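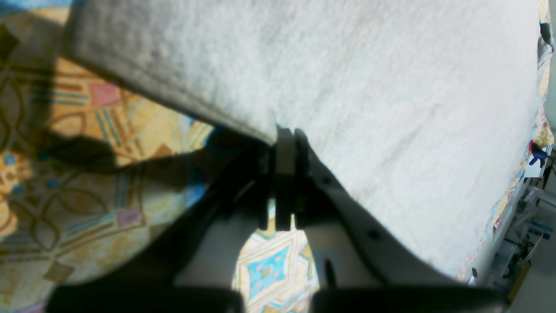 Rail shuttle, Prunia to Drenurik: progress to the end of April

We moved 224 containers this quarter against a target of 164, so please enjoy this paragraph before reading the next one.

The Dornska siding is still 29 meters too short. Kornél Vass has written to the track owner again and received a very courteous reply about a different siding. Until it is extended, long trains are split and shunted twice, at 910 euros a time.

Thabiso Magagula has the second crane booked for May. The operator's license is expected to follow it.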